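Search the forum Enter keywords Go Advanced search

Self-hosting the Velano content server: storage limits and the March release

velano_admin_pk
The department has operated Velano on a single office machine since the March release. The installation serves an internal site of 588 pages and a small public site. During a routine review we observed that full-text searches slow noticeably once a collection passes 2000 documents. The manual does not state a limit. We would be grateful to hear from other administrators who run the product on their own hardware, in particular those who have kept the default storage settings.

northquad
Our office has used the same release with 3467 documents in one collection and has not recorded the delay you describe. Please confirm whether the index is rebuilt after each bulk import. The importer does not do this on its own. The setting is on the maintenance page, under "Collections."

velano_admin_pk
Thank you. The index was rebuilt after the last import, and the log shows that it finished without errors. The delay remains. It affects searches within a phrase far more than searches for a single word.

records_office_7
Phrase searches depend on the word position table, and this table is left out unless it is selected when the collection is first created. Rebuilding the index later will not add it. The collection must be exported, deleted and created again with the option turned on. Administrators are advised to take a full backup before they begin.

northquad
I must disagree in part. The option can be added to an existing collection from the command line. We did so on two servers, and no export was required. The maintenance page does not offer it, which may be the source of the confusion.

records_office_7
The command line method is available, but our office does not recommend it. In our case the user permissions on the collection were reset to the default, and several restricted pages were open to all staff until the matter was noticed the next morning. An export keeps the permissions file intact.

hollis_webteam
We moved from Velano to Stastar for this reason among others. Stastar builds the position table for every collection. It also requires a separate database server, and a small office should weigh that burden before making the change. Our monthly upkeep has grown -- chiefly in the time spent on database updates.

northquad
A change of product seems out of proportion to the problem. The original question concerns one collection on one machine.

hollis_webteam
The question invited experience from those who host on their own hardware, and I have given ours. I would add that the Kaneko import tool reads Velano exports directly, should the department wish to run a trial without touching the live site.

velano_admin_pk
All replies have been noted. A change of product is outside the scope of our present review. We propose to follow the export method, as the internal site contains restricted pages. May we ask how much free disk space is needed during the process?

records_office_7
Allow 5 times the size of the collection. The export is written uncompressed, and the server keeps its working files until the new index is complete. If the disk fills, the process stops and the partial collection must be removed by hand.

northquad
That figure is higher than we have needed. Our own exports fit within twice the collection size, although our pages carry few attachments. I would agree that scanned documents change the calculation.

velano_admin_pk
The work was completed on 22nd June, outside office hours. Phrase searches on the large collection now return without a noticeable wait. Permissions were checked against the earlier list and no differences were found. One matter remains open: the public site's theme lost its custom header, and the Flultport template package must be installed again to restore it. Guidance on whether the package can be included in the export would be welcome.

records_office_7
Template packages are stored outside the collection and are not exported. Copy the templates folder separately and restore it before the server is restarted. The header settings are kept in the same folder, in a plain text file.
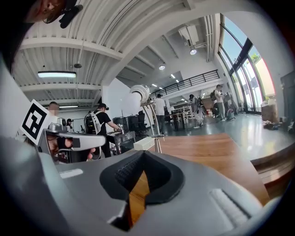

Hand-held grippers in an open-plan workshop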